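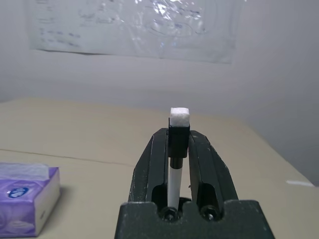

Open day at the Grorkham lab, Machala

vlasta_r
Got back from the open day. The arm held a marker upright with a little white cube sitting on the cap. I stayed 28 minutes at that table.

pilow44
Was it fast? The February demo was painfully slow.

vlasta_r
Slow, yes - but I don't mind slow.

tinbench
I do. A gripper holding a marker is no big deal. Show me 600 cycles without a drop.

nat_rusnak
Disagree. It's an open day, and my kids followed it fine. Parallel fingers on a round barrel can slip too.

tinbench
Fair on the barrel. Still want the cycle numbers.

vlasta_r
I'll email them and post the reply.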